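Kokent Whole-Body Control Software
Progress report to the Netley program office
Sunday, December 10, 2023
Prepared by Chie Sekiguchi

1. Arm planning near furniture

The planner now treats the desk as two collision bodies, tabletop and leg, in place of one bounding box. The old model blocked every arm pose below tabletop height. With the new one, 298 stored start poses were replanned offline and 14 returned no solution. All 14 fail on the elbow limit.

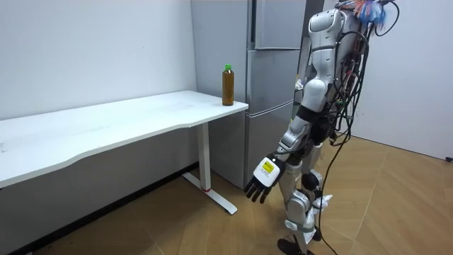
Figure 1. Right arm lowered beside the desk leg, hand open. Bottle on the tabletop, refrigerator doors behind.

Takeshi Tsuji moved the self-collision check out of the main control loop. It runs in its own thread and reports to the Bevska logger. Cable volume along the back is still modeled as a fixed capsule, so planned torso turns remain conservative.

Perception work covered the refrigerator. The door state estimator has to separate a closed front from an open compartment with clear shelves, including when the torso blocks part of the view. Brushed metal gives sparse depth returns, and we fill the gaps from the seam lines.

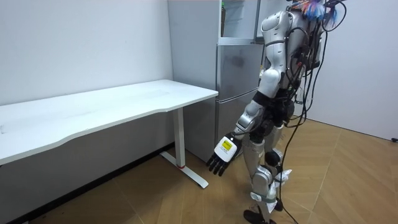
2. Plans to March

Replace the cable capsule with a segmented model. Extend the replanning set to 1,000 poses. Port the Teoh replay tool to the current message format; 65 old logs cannot be opened until this is done.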